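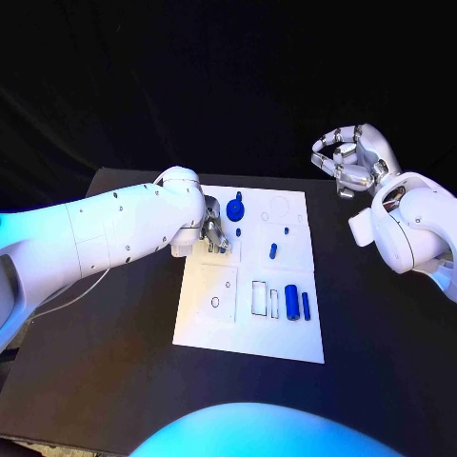 peatcutter: So was anyone else at the Skanivness open day on Monday? Queued ages for the parking and then the first thing a chap behind me said was that he'd seen faster work from his gran sorting buttons.

moth_lamp: I was! We got into the 15-minute slot just after lunch. I thought the two-armed one with the blue parts and the outline sheet was the best thing there (my two had to be dragged off to the welding hall). Slow, yes, but I could have watched those fingers all afternoon.

peatcutter: Same, I went round twice – the hands are lovely, all those shiny little joints. I just wish they'd said more. The lass on the microphone told us the Dalness site wants it for kitting trays and then went straight on to the apprenticeships.

gearbox_9: Going to disagree with both of you. Blue bits on a white sheet against a black curtain is about as easy as you can make it for a camera. Show me a bin of greasy brackets under bad strip lights and I'll clap.

moth_lamp: It's an open day though, not an acceptance test? You've got to start somewhere. And the pegs are tiny! I'd struggle with those and I've got proper thumbs.

gearbox_9: Fair on the pegs. But we had a Brullen rep round ours in July promising 3,000 picks a shift and the thing never got past the trial. I've gone off demos.

saltmarsh: What did you lot think of the hand versus a plain two-jaw gripper? For round parts I'd take the two-jaw every time. Fewer things to break, and you can swap one in your tea break.

peatcutter: I asked exactly that. He said the hand has to cope with 14 different parts by next spring and they didn't want a tool changer. Didn't entirely convince me, but he was patient about it.

saltmarsh: 14 parts is two grippers and a bit of thought.

moth_lamp: Ha, go and tell them then. Are they doing another one? My sister missed it.

peatcutter: There's an evening at Dalness, doors at 9 if you want the night shift tour, otherwise it's mornings only. You have to book through the Skanivness page and the form is awful, keep pressing the green button.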